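Notes for the Vosora seed library and compost log, updated 2nd October. I keep the spreadsheet and this file, so if something in here is wrong it's my fault, and you can tell me!

## What's in the folder

- `seeds.csv` is the main one. Every packet or jar in the cupboard gets a row, and there are 47 rows at the moment (mostly beans, because everybody saves beans).
- `loans.csv` has what went out, what bed it went into, and what came back.
- `compost.csv` covers the three bays behind the shed, with temperatures when I remember to take the long thermometer down with me.
- `old/` is the stuff I typed up from the paper book. Treat it gently, the handwriting was rough and I guessed a few of the variety names.

## Columns in seeds.csv

| column | what it means |
|---|---|
| `id` | the number on the label, never reused |
| `common_name` | whatever the grower calls it |
| `variety` | blank if we don't know, please don't make one up |
| `source` | the garden it came from, e.g. Stondier or Rojanasak |
| `germ_pct` | germination test result, out of 100 |
| `notes` | free text, go wild |

If `germ_pct` is under 60 I still lend the seed out, but I write "sow thick" in the notes. Anything at 70 or better goes out with no comment. The Rojanasak snake beans have been brilliant two years running and I'd love more people to grow them (they climb over everything, so give them a proper trellis and not those little bamboo canes).

Labels are soft pencil on paper, please. Marker looks lovely for a month and then fades to nothing on the windowsill, and I've lost a whole season of tomato names that way. 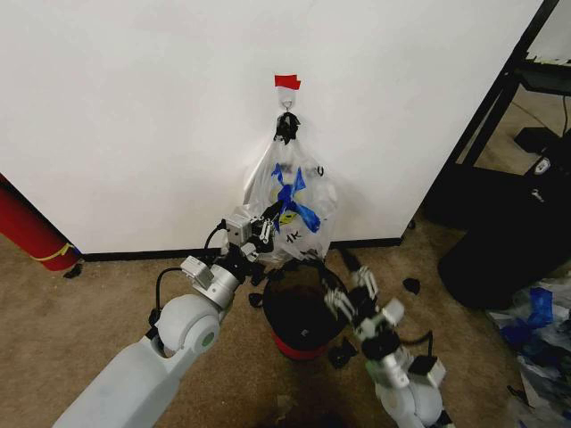

## Borrowing and returning

1. Find the row you want and note the `id`.
2. Take what you'll sow this season and put the rest back in the cupboard.
3. Add a line to `loans.csv` with the `id`, your bed number and the month.
4. At the end of the season, bring back dry seed in a paper envelope. If the crop failed, write "failed" and whatever you think did it in. Slugs, usually.

Squash and pumpkin are the tricky ones. They cross with anything flowering nearby, so unless you hand-pollinated, put "open" in the notes. Last year somebody's pumpkin came up as a sort of striped marrow, which was fun to look at and tasted like a wet sponge.
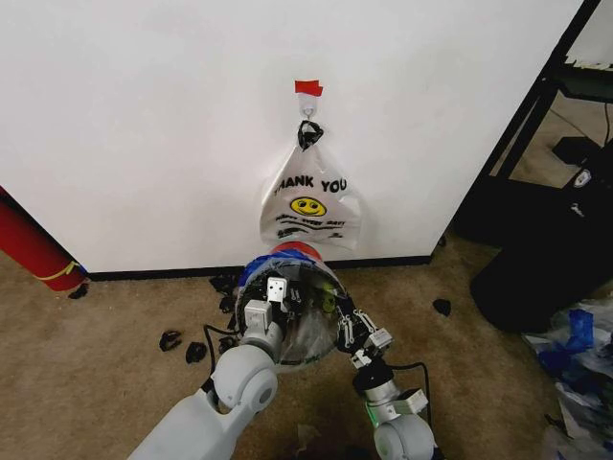

**Vosora Community Garden – Seed and Compost Group**

The compost sheet is a lot less tidy. I changed the bay names halfway through, so `Bay A` in the older rows is `North` in the newer ones, and I haven't gone back to fix it. There are 9 rows with no temperature at all. I've left them blank because a zero would mess up the averages.

Things I still want to do:

- [ ] rename the bays properly
- [ ] add the Drilarero garlic, once I find out what colour the skins are meant to be
- [ ] retest the old lettuce seed
- [x] take the duplicate kale out

Copy any of it you like for your own garden. Just keep the `source` column in, so the growers get their credit.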